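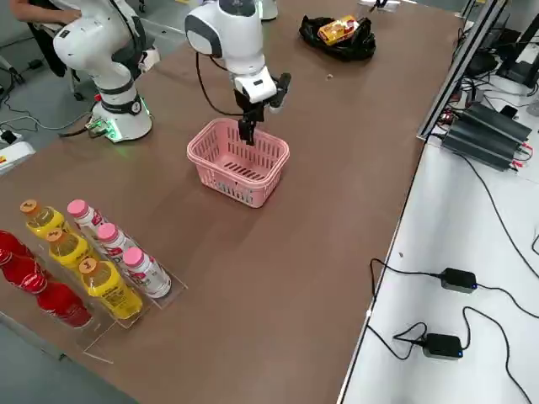 Tuesday, April

## Morning

Started on the packing task for Gollenico: packages from the black bag to the pink basket. The remote-control setup from Ospina still had too much lag on the left side, so we went back to moving the arms by hand. Jhosep took the first turn. With a hand on the upper link he gets cleaner paths than I do; I grip too close to the wrist and the joint fights me.

Set the record rate to 80. At 200 the log grew faster than the disk could write it and two runs were lost.

- Bag: the black plastic shines and creases differently every time, so no two starts match. Kevin wants that kept in. I agree, though it will cost us runs.
- Basket: came in over the far wall with the right arm. The wrist cable can loop across the rim, so the path out has to be slow. Added to the run sheet.

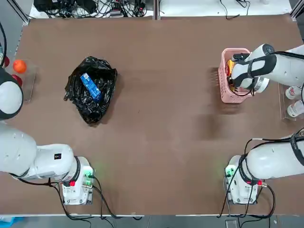
- Arm holding: stiffness on the shoulder joint down to 4. Below that the arm sags when let go.

## Afternoon

Went through the wrist views with Kevin. The yellow nabati box lying across the bag is easy to pick out – printed face up, sharp corners. The blue packet is a different matter. With only a bit of it showing past the box, I would not label it from that view alone. Kevin marked it as "unsure" and we moved on. 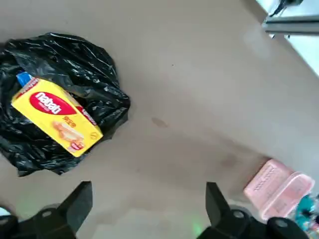

## To do

- Ask Sustonbridge for softer finger pads.
- Redo the joint zero on the right arm before the first run.
- Write to Prukstead about the lag. Jhosep has the numbers.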